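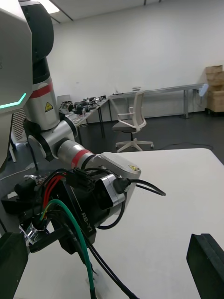 Prindmont alarm ordinance

The Prindmont alarm ordinance is a local law that sets the terms on which the police of the city of Prindmont respond to burglar alarms. It requires most alarm users to hold a permit, sets fees for repeated false alarms, and allows the police to hold back a patrol response until an alarm has been verified. Fire, medical and carbon monoxide alarms are not covered.

Background

Before the ordinance, any burglar alarm reported to the Prindmont dispatch center was assigned to a patrol car in the order received, behind emergency calls only. No record was kept of repeat addresses. A review by the police department found 3,059 burglar alarm calls in a single year, most of them closed by the responding officer with no sign of entry. The usual causes listed were user error, low batteries, poorly placed motion sensors and doors left unlatched. Commercial premises in the Gagnon district produced over 1,222 of the calls, with a peak in the hour before stores opened.

A first draft would have ended police response to all unverified alarms. The final text kept a response for permit holders in good standing.

Permits

A permit is issued for one address and is valid for one year. The application must list two contacts able to reach the premises within 35 minutes, and the name of the monitoring company, if any. A change of contact must be reported to the permit office before the old contact is removed. Permits do not pass to a new owner or tenant. Public schools and city buildings need a permit but pay no permit fee.

Vehicle alarms, personal panic buttons and systems that sound only inside a home are exempt.

Verification

Under the ordinance an alarm is verified when one of the following is reported to the dispatch center:

a person at or near the premises has seen or heard signs of entry;
a monitoring operator has live video or sound consistent with an intruder;
two separate sensors in different rooms have tripped within the same alarm period.

Monitoring companies must place two calls, to two different numbers, before asking for police. This rule does not apply to holdup or duress alarms, for which no call to the premises is made. An operator who reaches a contact must ask for the passcode and cancel the request if the correct code is given. A cancellation received before a patrol car arrives is not counted as a false alarm.

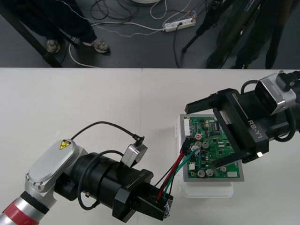

Two robot arms with a green printed circuit board between their grippers

Equipment standards

Outdoor sirens must shut off by themselves and may not restart unless a new sensor is tripped. Control panels installed after the ordinance took effect may not send a duress signal from a single key. Automatic dialers that play a recorded message to the emergency number are banned.

Panels sold under the Sirkitz name were subject to a separate notice because an early version sent a burglary signal when main power returned after an outage. Owners were given 19 days to have the setting changed. Alarms traced to the fault during that time were removed from the owners' records.

Fees and appeals

The first two false alarms in a permit year carry no fee. Later ones are charged on a rising scale, and an address that passes the upper limit is moved to verified response only. Full response is restored after an inspection by a licensed installer. Appeals must be filed in writing and are heard by a hearing officer outside the police department. Severe weather and failure of the phone network are accepted grounds, provided that they are documented.

Amendments

A change adopted in March extended the permit rule to self-monitored systems. A shared permit database with the neighboring town of Salum was in preparation as of May 2026.

See also

False alarm
Security alarm
Police dispatch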